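Section 6: Household tidying with the Laltar two-finger grippers

6.1 Before you read on

The Kimar sales sheet says this kit "handles everyday tidying". Treat that as a hope. At the time of writing (2/11/23) a person still has to hold the grippers and do the thinking. What you are setting up is a way to record that person at work, so that the Adomaitis software can try to copy it later. In our own trials the copying was slow and often wrong, and a ten-year-old would have cleared the floor sooner.

6.2 Setting out the task

1. Lay a plain mat on a hard floor. Strong patterns confuse the tracking.
2. Put an open basket on the mat, within easy reach of both hands.
3. Scatter a few light goods on the mat. Snack packets and small cans are suitable. Leave out glass, eggs and anything you would mind treading on.
4. Leave the rest of the room as you normally keep it. A cleared room gives flattering results that will not survive a real home.

Note: Two grippers are supplied. Left and right are not interchangeable, whatever the box says.

6.3 Picking up a soft packet

1. Open the fingers wider than the packet.
2. Bring them down on either side, below the top seal.
3. Close slowly until the packet stops slipping, then stop closing.
4. Lift, pause, and move to the basket.
5. Lower the packet before you let go. Dropped goods count as a failed run.

Caution: The finger pads grip harder than you expect. Crisps and biscuits will be crumbs well before the bag splits. The software cannot tell the difference and will mark the run as a success.

Caution: Keep hair, cords and children's fingers away from the linkages.

6.4 How many runs?

Rosteck, who wrote the training module, ask for 2,000 good runs for each type of object. We have not seen a packet learned in fewer. A new shape of packet may mean starting again, and cans that roll are a separate misery (see 6.6).

6.5 What not to expect

Do not leave the system to tidy unattended. It does not know a full packet from an empty one, or rubbish from shopping. It will not fold clothes or pair slippers. An update is promised for December; we will revise this page if it changes anything.
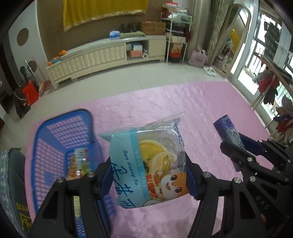 Fig. 6-2. Soft packet held between the fingers, basket to the left.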